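Pandholm play kitchen, the white one with the drawer. Bought in February, written up now, in a rush, so excuse the state of this.

Short version: good buy, 4 out of 5, would get again. Drawer is the best thing on it. Countertop is the second best. The instructions are awful.

## Buying and building

Came from Adgate, the online shop, not the store. Arrived in one flat box, heavy, corner crushed but the parts inside fine. Order number ended in 3045 and I only mention it because the slip in the box said something else and it took two emails to get the warranty card matched up. They were polite about it. Slow, though.

Build took an evening and part of the next morning. Two sizes of screw that look identical until you try to put the long ones in the drawer sides. Don't. One page of the booklet shows the drawer runners upside down, I'm sure of it, I had them on and off three times. Do the drawer before you put the top on. The booklet says after. Ignore the booklet.

You need your own screwdriver, the little key in the bag is useless. Pre-drilled holes all lined up except one at the back, which I left empty. Hasn't mattered.

## The drawer

This is what sold me. Most play kitchens in this size have a cupboard door that swings and a dark hole behind it where everything gets shoved. The Pandholm has a real drawer, deep, opens far enough that you can see what's at the bottom. Light wood floor, white sides. Stands a can upright no problem. Takes a whole cardboard box too, and a box is how we keep the loose stuff together.

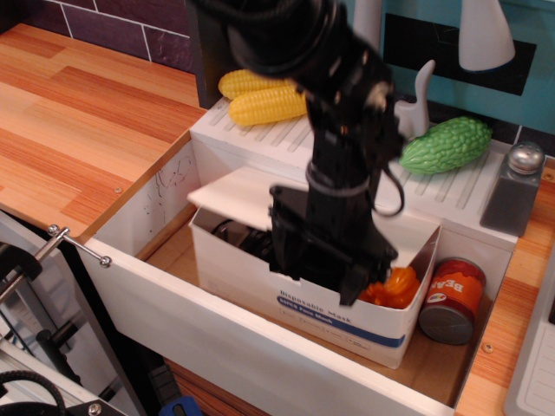 *Pandholm drawer, open: mask box with the orange pepper, toy can next to it. Corn and bitter melon up on the rack.*

The box trick is worth stealing. Any small carton works, the mask one (says 50PCS on the front) happens to fit with room beside it for a can. Vegetables go in the box, cans stand next to it, and the whole thing slides shut. Before that we had peppers rolling to the back every time someone yanked the drawer. 

Bad points on the drawer. The white inside marks easily. There's black pen on the left wall of ours and I have not got it off. Tried dish soap, tried a damp sponge, tried the other side of the sponge. Faint now but there. If yours is going to a house with pens in it, and they all do, maybe wipe some wax on the inside first. Haven't tested that, just a thought.

No stopper either. Pull hard and it comes right out on your feet. I'd pay extra for a stopper.

## The top

Top is white with a ribbed section for drying dishes. Grooves are molded in, deep enough that round things stay put, which is more than I can say for the Hou kitchen we had before, where everything on the rack ended up on the floor. Two corn cobs will sit there one behind the other and stay. Bitter melon stays. The grooves do collect crumbs (real ones) so keep an old toothbrush handy.

Faucet is a small curved white spout. Doesn't run water, obviously. Bit skinny for my taste but it hasn't snapped.

Counter beside it is a wood-grain pattern, stripes of orange and tan, and it's the nicest looking part. Warm. Goes well against the dark purple tile behind it. I thought the purple and the teal panel together would be too much and I was wrong, they look cheerful. Someone at the company has an eye.

Wiping down is easy everywhere except the grooves and the white grout lines in the tile, which pick up whatever is on small hands. Ours had jam.

## The food

Bought separate, except a couple pieces that came with. Mostly the Drurkimness market set, some odds and ends from other places.

- **Corn:** best of the lot. Good kernel texture, proper bright yellow. Gets picked first every time.
- **Bitter melon:** surprised to see one in a play set at all and very glad. Bumpy all over like it should be. Somebody in this house calls it the crocodile.
- **Orange bell pepper:** nice size for small hands. Stem feels a little sharp.
- **Cans:** label on the one in the photo is red-orange with white lettering, gray metal end. Looks like a real can. Leans if you don't pack it in. Label corners will lift eventualy, I can see it coming.

Salt shaker with the silver domed cap is glass, so that one's for when a grownup is around. I put it up on the rack at the edge to make the thing look lived in, and it gets "used" a lot under supervision. If your kid is a thrower, get a plastic one.

## Versus the others

Hou kitchen: cheaper, lighter, two cupboards, no drawer. Wobbles. Sticker burners that peeled in a month. It was fine for a two year old and then it wasn't.

The larger Pandholm, which Adgate also carries as item 947: looked at it, too wide for our wall. Same drawer as far as I can tell from the listing. You'd be paying for a second shelf and a hook rail. If you have the space, maybe. Catalog number for ours is 554 if you are trying to find the right page, their search box is no help.

## Would I change anything

Drawer stopper. Darker drawer sides, or at least something that wipes. Booklet redone by someone who has built one. Handle could be bigger too, adult fingers barely get behind it.

That's really it. It's solid, doesn't tip when leaned on (we fixed it to the wall anyway, bracket is included, use it) and it holds a silly amount of plastic food. Played with every day so far, wich is better than most things in that room.

**Rating:** 4/5

**Buy if:** you want toys to go away at night without a bin in the corner.

**Skip if:** you can't stand pen marks or hate building things.

Will add to this once the runners have had more use. They squeak a bit already, going to try candle wax on them.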